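3.2 Fabric preparation and crease recovery

Crease recovery was measured on woven cotton and denim samples supplied by two mills, Prasano and Gadedano. All samples were washed once without softener, line dried, and left flat in the test room until their weight was stable. Samples with visible damage at the seams were set aside and do not appear in the results. 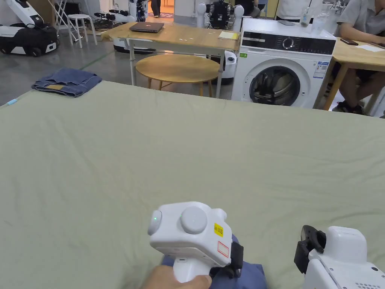 The recovery angle of a fabric depends on fiber type, yarn twist, and the time spent under load. Standard strip tests control all three but use small, flat pieces with no seams. Finished goods behave differently, as layers slide over one another and hems resist bending. Soft wrinkles of the kind seen across the green bedsheet come from low loads spread over a wide area, and we class them as type A. Sharp bunching, as in the blue garment where it is pinched, is classed as type B. The two types were scored separately on the five-point Karnel scale, with 5 for a surface free of creases.

Each sample was folded by hand, loaded for 13 hours, and then opened and scored after 4 minutes and again after 100 minutes. Type A creases in the Prasano cotton recovered almost fully by the second reading. Type B creases did not, and in the Gadedano denim the score changed little between readings. This agrees with the bending model of Abubakar, which predicts that recovery slows once friction between yarns exceeds the elastic force stored in the fold.
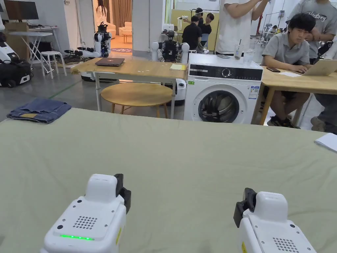
Figure 4. Blue denim jeans folded into a flat rectangle, with the waistband patch at the lower edge.

Folded thickness was not held constant across garments. Waistbands and patches add local stiffness, and scores taken within their area were excluded from the mean. The effect of this choice on the ranking of fabrics is treated in Section 3.3.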